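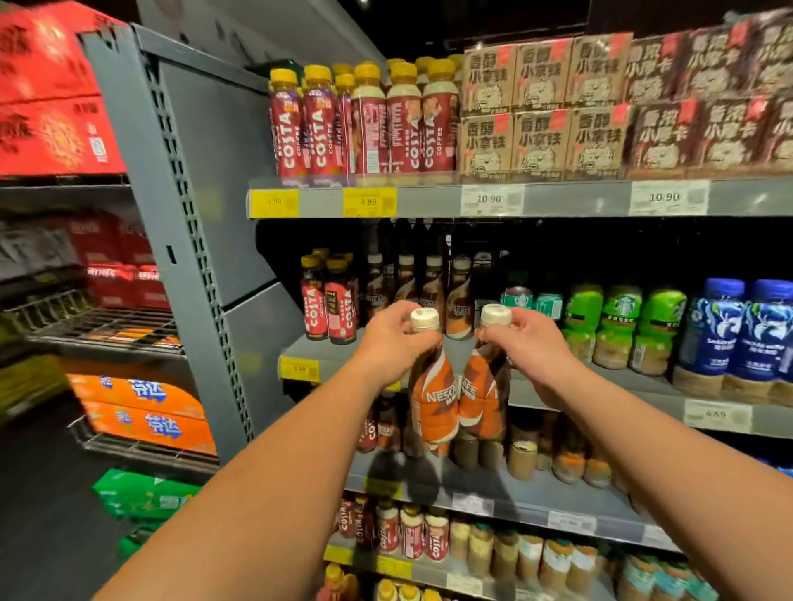 Shelf work at the Grekgate store

This gallery page goes with the report on shelf automation at our Grekgate supermarket. The store has been part of the Flarnalholm project since November. The work shown is in the coffee section of the drinks aisle, at the shelves where the bottled and boxed coffees are kept.

Drinks were chosen first for two reasons. The bottles are heavy by the case, and the section needs attention several times a day. Before the project, one person on each shift spent most of the afternoon there, bringing stock out, pulling bottles forward, and moving the ones that customers had put back in the wrong place.

The picture

Two bottles of Nescafé coffee, one in each hand, held by their white caps just above the row beneath. Taking bottles by the cap leaves the label side clear, and it is how the staff have always worked this section.

Costa Coffee, Starbucks and Luckin Coffee bottles share the middle shelf with the Nescafé. Mixed shelves like this one are the harder part of the job. A shelf with a single product can be worked from a count. A mixed shelf has to be looked at.

The yellow tags read 4.99 and the white tag under the Luckin bottles reads 6.89. Price changes are still decided by the store office, and a member of staff checks each tag against the list before opening.

Cardboard multipacks of small latte are stacked two high on the top shelf, with tags at 10.90. Boxes and bottles are handled as separate tasks in the work plan. The staff asked for this early on, and it made the lists shorter and easier to follow.

What has changed for the staff

The section covers 318 products. The list for it used to be written by hand at the start of the shift. Now the Cikix software prepares it from the sales records and the delivery notes, and it is ready at 6 in the morning. The shift lead can move items up or down, or take them off. In the first weeks the leads changed a lot of lines. They change fewer now, mostly before holidays and in hot weather.

Zdislava Říha has run the drinks aisle for 15 years. She now spends the first part of her shift on the list and on anything that was flagged overnight, and the rest on the floor. Her view is that the lifting is easier and the paperwork is heavier. She would like the flagged items to be sorted by shelf instead of by product number. This has been passed on to Boateng, who maintain the system for us.

Nobody has lost hours in the aisle. Two people who used to do refilling only are now trained on receiving goods as well, and both have moved up one pay step. One other person did not want to change duties and has stayed with the old pattern of work.

Some things have not improved. Damaged caps and torn labels are still found by eye. Customers still ask where things are, and the staff say they are asked more often, as regular shoppers are used to seeing the same faces in the same aisles.

Figures for the section

Items moved or refilled in the last full month: 1754
Items flagged for a person to check: 400
Products on the list: 318

The next section to join the project is bottled water. Staff who want to see the draft work plan can ask for a copy at the store office. Comments should be handed in there too, on paper or by email, before the plan goes to Boateng.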